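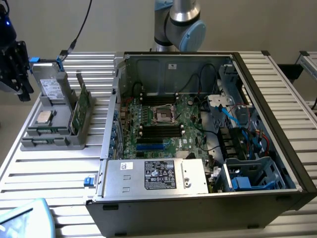
Progress report to Lurneo: refurbished tower computers
Reporting period ending April
Prepared by Kátia Pimentel, workshop lead, Prusum

1. Where we are

The grant covers the refurbishing of 60 donated tower machines. At the close of this period 43 have been stripped, cleaned and inspected, and 34 of those have been rebuilt and passed the overnight test. The other nine are waiting for parts, mostly memory and hard drives.

Intake is finished. The last pallet from Kofler came in during April and everything on it has been logged. Two cases had bent side panels, which Shahram Yazdani straightened.

2. Work on the bench

Each tower is laid on its side with the panel off. Hard drive, processor, memory and cards come out and go into the parts tray, so that the pieces from one machine stay together until it is closed again. We had mix-ups in the first period when parts were kept in open boxes - there have been none with the trays.

The socket check takes the most care. The contacts are looked at under a strong light before any processor goes back in, and a board with a bent or dirty contact is set aside for Remo Aigner.

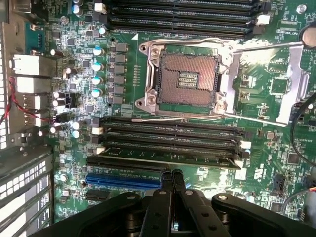 Processor socket with the load plate open, memory slots above and below.

Three boards have been set aside so far. Remo was able to save one. The other two will be used for spares, and we have adjusted the final count to allow for them.

Memory goes back in after the processor is seated. We now test modules singly before pairing them. It is slower, but it has cut down on the number of machines that fail overnight and have to be opened a second time.

The tray for the tower machines was changed once during the period. The first version held the drive flat and took up too much of the table. In the current one the drive and cards stand upright,

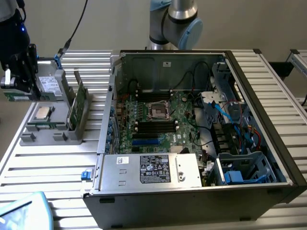
and the processor has its own shallow pocket. Balthasar Zürcher printed the trays in house, so the only cost was material.

3. Spending

We spent around 300 on thermal paste, cleaning supplies and printing material, all from the consumables line. Replacement drives have been ordered from Cloton but not yet invoiced. They will show in the next report. No money has been moved between budget lines.

4. Next period

- Finish the nine machines waiting for parts
- Strip and inspect the remaining towers
- Agree on delivery dates with the receiving schools

We would like to keep the unused part of the transport line for the deliveries. Please let us know if this needs a separate request.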